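Chapter 3
Wiping Down: The Table as a Work Surface

Most housekeeping textbooks begin with the bathroom, on the theory that a student who survives the bathroom will survive the course. We begin with the table. It is the surface people eat from, lean on, sign leases at and pile things upon, and it is the one a guest will touch within a minute of sitting down. Guests forgive a dusty shelf. They do not forgive a sticky forearm.

Chapter 2 dealt with floors, where gravity does half the work by bringing the dirt to you. Tables are less cooperative. Whatever lands on a table was usually put there on purpose by somebody who means to come back for it, and so the first skill in this chapter is deciding what may be moved. The second is choosing between spray, cloth and a polite request. Spraying comes later than most beginners think.

The guesthouse at Lundville, where many of our readers will do their practice hours, gives new staff 36 tables to look after between breakfast and lunch. The ones that cause trouble are rarely the dirty ones. They are the occupied ones.
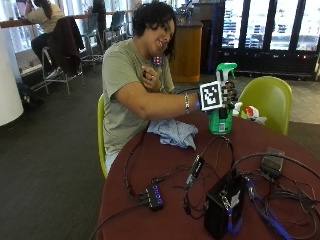
Covered tables need their own method, and they get less attention in training than they deserve. A bare tabletop can be sprayed, wiped and forgotten. With a cover you are cleaning fabric that happens to be lying flat, and fabric remembers. A green trigger bottle and a light blue cloth on a maroon tablecloth look like a job about to be finished, but the bottle is for the chairs until you have found out what the tablecloth is made of. Molded plastic chairs will put up with nearly anything. Spray the cloth in your hand and wipe the seat, then the back, then the underside of the front edge, where fingers go. The tablecloth gets brushed, spot-treated with a damp corner if the care label permits, and otherwise changed.

Cables are the modern crumb. They collect along the edge, they belong to someone, and they must never be sprayed near. Lift nothing that is plugged in. If the owner is at the table, ask; if the owner is away, clean up to the cables and stop, and write the rest on the card. A table two-thirds clean with a note on it is a professional result. A table fully clean with a damp adapter on it is a conversation with the manager.

The Bezerra method, which you will meet again in Chapter 9, divides a round table into three slices, like a pie cut by someone avoiding an argument. You clear one slice, clean it, put its contents back, and move on. It is slow for the first week. After that it is merely unexciting, and your supervisor will be delighted.

Cups deserve a word before we go further. A cup left on a ledge or a side surface is part of the table's business, even if it has wandered. Look into it before you lift it. Students at the Cetville school are taught to carry it level whatever they think they saw.
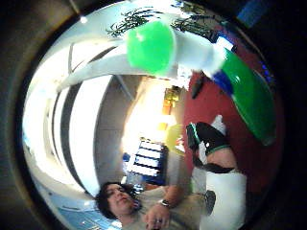

Wumpini Fiadzo objects to this last rule, and wrote to us after the previous edition to say that carrying every cup level teaches people to walk like waiters in a silent film. Look properly once, the letter went on, and then trust your eyes, or you will still be crossing the dining room at noon. We have kept the rule and softened the wording. Readers with steady hands may side with Fiadzo.

Before starting section 3.1, find a table you use every day and write down each thing on it that you would not dare to move. Keep the list. You will need it for the exercise on shared surfaces, where you will swap with a partner and discover how little your partner thinks of it.

3.1 Clearing Without Losing Anything

Begin at the side nearest the door and work away from it. Set a tray on the chair, never on the floor, and place items on it in the order you pick them up.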